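Steamed Buns, Second Try
Jul 7, 2023

Up early to get the dough going before the heat came. The flour was the last of the bag from Ahmadpour, and I had to shake out the corners to get to 254 grams. I wanted to use it up before opening the new one. Yeast and a spoon of sugar went into warm water, and I left it on the windowsill while I looked for the small scale, which was in the drawer with the batteries.

The last time I made buns was in January, and the kitchen was so cold that the dough sat there most of the day doing very little. Today it moved fast. I went out to water the beans and when I came back it had already pushed up to the towel. I knocked it down and kneaded it again, longer than I felt like doing, until it stopped sticking to my hands.

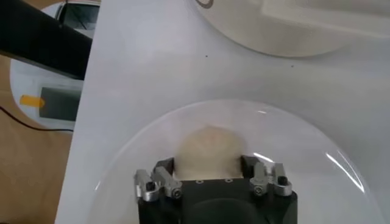
Marnness

I wiped down the white table before bringing the steamer over. I prefer cooking there to cooking at the counter. It has a plain wall behind it and nothing hanging overhead, so the steam doesn't get into the cupboards. The counter by the stove has a shelf right above it, and the underside of that shelf is already peeling from the years when I used a pot and a bamboo basket.

The shaped buns rested for 30 minutes on squares of baking paper. I took the paper off this time before they went in. In January I left it on and the bottoms came out gummy. I rubbed a little oil over the metal with a paper towel and hoped that would do it.

The steamer is the cream one I got at the Emex closing sale. I like that it has the short handles on the sides, and the steel basket is easy to wash except for the holes, where dough gets in and dries. An old toothbrush takes care of that. The cord is stiff and always stands up behind it in a loop no matter what I do. I have given up on making it lie flat.

Four to a batch is the right number for this basket. I tried five once and they grew into each other, and I had to tear them apart, which ruined the skins. With one at the back, one at the front and one on each side, there's room between them and the steam can get up through the bottom. The lid goes flat on the table to the left and the big white plate on the right. I have done it in that order for so long that I reach left for the lid without looking.
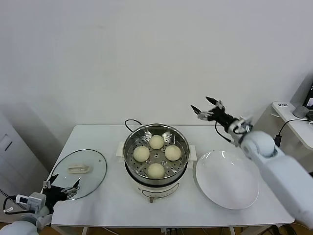
Marnness, home cook and keeper of the Grumdale Kitchen Diary

I put 200 milliliters of water in the base, more than the first batch needed. The second batch used up most of what was left. By the third I had to stop and refill, and I think the pause hurt them a little. They were a bit flatter than the others. Next time I will refill between every batch even if it looks like there is enough.

The first batch was the best one. Smooth on top, no wrinkles, and they came off the metal without tearing. The oil worked. I ate one standing up with nothing on it and then another with the black bean paste that has been in the fridge since spring. It was too salty by itself but fine inside a bun.

The glass lid drips when you lift it. I tilted it away from the basket and most of the water ran down onto the table — better there than on the buns, where it leaves yellow spots. The table wipes clean easily enough. I went over it with a damp cloth and then a dry one, and did the front edge, which I usually forget.

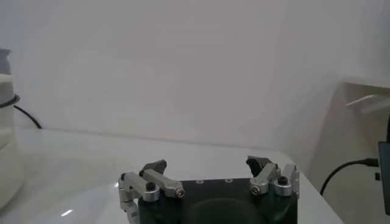

How long should small plain buns steam?

Mine take 11 minutes from the time the water is boiling, and then I turn the steamer off and leave the lid on a little longer before opening it.

Six buns are in the freezer now, in a bag with the air pressed out. The rest are in the bread box for tomorrow. I still need to descale the base, and there is half a scallion that should be used. Might try chopping it into the next dough with some salt. It stayed hot all evening and I left the back door open until I went up to bed.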